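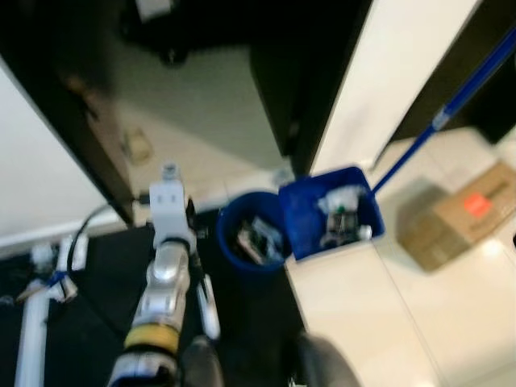

A robot arm reaches toward two blue bins during a sorting session at Binar's workshop in Flondville.

Binar Opens Remote Teaching Program for Sorting Robots

FLONDVILLE, June 7, 2021 - Binar today announced the start of a program in which operators teach robots to sort small parts by remote control. The first customer is Skivwood, a repair and recycling business that handles returned household electronics.

Under the program, an operator sits at a control station and moves a pair of hand controllers. The robot's arms follow. Each run is recorded from start to finish, including arm positions, gripper commands and the view from the robot's head camera. The recordings are then used to train Javier, Binar's control software, to do the same job without an operator.

"Sorting is hard to write down as a set of rules," said Jörg Kröger, head of applied robotics at Binar. "The parts lie on top of each other and they never lie the same way twice. A person at the controls deals with that without thinking much about it, and we want the software to learn from those decisions."

Operators have recorded 504 runs so far. The target for the first phase is 1000, which Binar expects to reach in October. A run normally lasts about 17 minutes and covers one job, such as moving parts from one bin to another or taking them out of a box.

Bins are placed on the floor as well as on benches. Skivwood asked for floor-level work early in the planning, as much of its incoming stock is set down there before anyone looks through it. Reaching that low takes practice at the controls, and Binar has added a separate training day for it.

Runs in which a part is dropped or the gripper misses are kept and labeled. The operator is asked to carry on and correct the mistake - those corrections are also used in training.

The program also includes teaching by hand. For short movements, such as tipping a bin or closing the gripper on a thin edge, a technician can switch the arm to a free-moving mode and guide it directly. Binar uses this method mostly for setup and for movements that operators find awkward from the control station.

Skivwood will provide mixed parts for the sessions and will test the trained software at its own site after the first phase ends. The two companies have not set a date for regular use.

Companies that want to submit a sorting job for the second phase can contact the Binar program office in Flondville. Applicants should be ready to supply sample parts and a written description of how the work is done today.

About Binar
Binar develops robot control software and runs operator training from its workshop in Flondville. Javier is its software for robots with two arms.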